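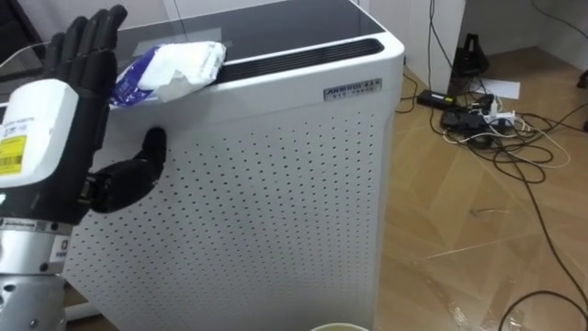
Purifier, front and top, with the wipes parked on the corner.

October, notebook entry, afternoon

Back to the air purifier, which I have been putting off. The question from Stolberg was simple enough: does this thing do anything for the room, or have we bought a fan with a nice front? They want a yes or a no. I can't give either yet and I don't much like the way the question has been handled so far, by us included.

What we have is a note from the first trial saying the air was "noticeably fresher" after an afternoon of running. Fresher according to whom? The window had been opened at lunch. The note doesn't say for how long, or whether the door was shut afterwards. I would throw it out. Melina wants to keep it as background, so it stays in the folder with a pencil query against it.

Dust first, as that is the easiest thing to get wrong. The front panel is all small holes, row upon row on the diagonal, and people have been judging the machine by how grey that panel gets. I don't see what this tells us. Dust settles on anything with holes in it. A cheese grater left on the same floor would go grey too. If we want to know what the filter has caught we have to take the filter out and weigh it, and weigh it the same way each time, on the same balance, after it has sat in the same cupboard overnight. The only weight in the book is 86 grams, in my own handwriting, and I have no idea whether that was with the pull tab on or off. Useless. Starting again from zero.

Second, the top. There is a long slotted vent towards the back, and the rest is glossy black, so everybody treats it as a shelf. The packet of wet wipes lives up there and its crumpled end gets pushed up against the slots. Perhaps this makes no difference at all. I suspect it makes very little. But we can't write "vent clear" on the run sheet with a packet leaning on it, and the run sheet says exactly that for both of the last two runs, with my initials beside one of them.

Also, if anyone is wiping the top down with those wipes before a run, then any smell reading near the vent is a reading of the wipes. Kyriakidis sent us the smell cards and swears by them. I tried 4 of them, same spot, same hour, and got three different colours, so I am not swearing by anything. Melina thinks I held one too close. Possibly I did. A card that depends on how I hold it is still not much of a card.

Position: I would like it marked on the floor with tape and left there. The herringbone boards are handy for lining up a corner but they already have scuffs on them, and "next to the scuff" has turned up as a location in this book, which is no good when there are a few to choose from. Low-tack tape only, please. The last lot lifted the finish in the store room at Peltham and we heard about it for weeks.

Noise: not measured. Somebody has written "quiet" on the sheet. Crossed out.

What I think we can fairly do before replying to Stolberg:

Fresh filter, weighed twice, tab off, written down with the time.
Wipes in the drawer. Nothing on the top, and that includes this notebook.
Window shut and door shut for the whole run, and if someone opens either, say so on the sheet and scrap the run.
A matching run with the machine switched off. We have never done one, and until we do, every "after" figure in this book could be the room settling down by itself.
Same 4 hours for each.

The last but one is the one I care about. If the off run looks like the on run I will be annoyed but not very surprised.

Skaltent have offered to lend us a particle counter. I said yes, though their last loan came without its charger and we lost a morning to it. Will check it against ours before believing either.

Added later: Melina read this and says I have decided the answer already. I haven't. I would be quite happy for it to work, the room is stuffy and I sit in it. She is doing the filter weights so that it isn't me reading the balance. Fair enough. Drawer cleared for the wipes, second one down, left of the sink.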